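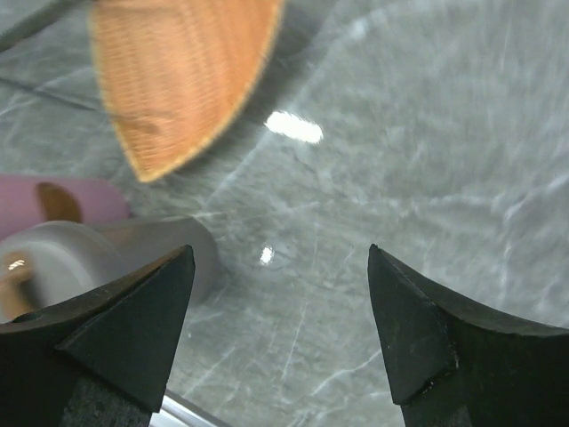

Speaker notes – "Good habits for gripper work on a kitchen counter"
Ritar users' day, 2 May 2019
Graltico, Otwood site

Opening (keep it short, they've just had lunch)

Hello, and thank you for staying for the one about rules! I know a talk with "good practice" on the program doesn't usually fill a room, but I love this stuff and I'm hoping some of that rubs off. We have spent a good part of the past year at Otwood writing down how we pick things up off a countertop. Our house rules for it are called Moon. The first version ran to 200 lines and people read it once. The one I'm talking about today has six rules, and I'll spend real time on four of them.

Ask for a show of hands: who has a written rule for when the gripper is allowed to close? Wait. Don't rush this.

Rule one – know your surface

Polished stone is a wonderful surface to cook on and a tricky one to look at. You get glare, you get veins that look a lot like edges, and the glare moves when the camera moves. Moon says: before a session starts, take a look through the wrist camera from the working height and write down where the bright spots are. If a bright spot sits on the item you want to grasp, move the lamp or move the item. Please don't try to fix it in software at nine in the morning with everyone waiting. (Pause, people usually laugh here because they've done it.)

Also in rule one: wipe the counter between runs. Crumbs count as clutter.

Rule two – center first, then close

My favorite! Both fingertips come down beside the part, the operator or the planner confirms that it lies between them, and only then do the fingers move in. We used to let people close on the way down, to save time. It saved very little, and we kept nudging things across the stone.

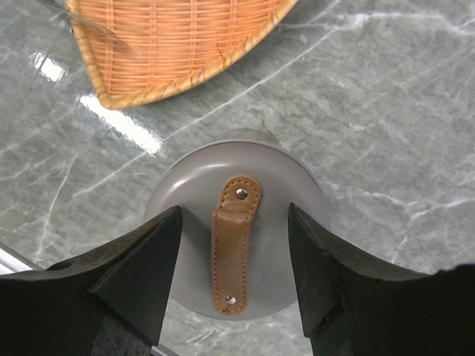

Say something about handles, because it's the question I get most. If an item has a strap or a tab, the rule asks you to name your grasp before you start: rim or handle. Either can be a good choice. A leather strap gives a little and a rim doesn't, so the force setting that suits one can be wrong for the other. Write the choice on the run sheet. If you change your mind halfway, open the fingers, back off, and start the run again with a new line on the sheet. I was the loudest voice against that last part, and I've come around completely.

Line the strap up with the gap between the fingers if you plan to take the rim. It's simple, and it makes your runs so much easier to compare later.

Rule three – the neighbors matter

Nothing on a real counter is alone. There's a basket, there's something round lying on its side, and the fingers have backs as well as fronts. Moon asks for clear space on the outside of both fingers, enough for them to open fully. Check it with the gripper open! We had a whole January of people checking it closed.

Woven things get their own line in the rule. Fingertips can catch in a weave, and then you drag the basket along with whatever you meant to lift. Keep woven items out of the path unless they're the target.

Rule four – look at your fingers

Scuffs are normal. What we want is for someone to look at them on purpose, at the start and at the end, and to note a chip or a rough patch when it's new. Two minutes. If the contact face has changed, the tips get swapped before the next session, and the old ones go in the drawer with a label.

Skip this paragraph if we're behind: the label should say which side the tip was on. Left and right wear differently for us, and I would love to hear if that's true for you.

Rules five and six – one slide, don't linger

Five is the stop button within arm's reach of whoever is nearest, visitors included. Six is that anyone can propose a change to the rules, and every proposal gets a written reply.

Questions

Likely ones: does Moon work with suction (we haven't tried), can you have a copy (yes please, take it and mark it up), why no speed limit in the rules (it's in the cell's own safety sheet, and I didn't want two numbers in two places). Printed copies are on the table by the door.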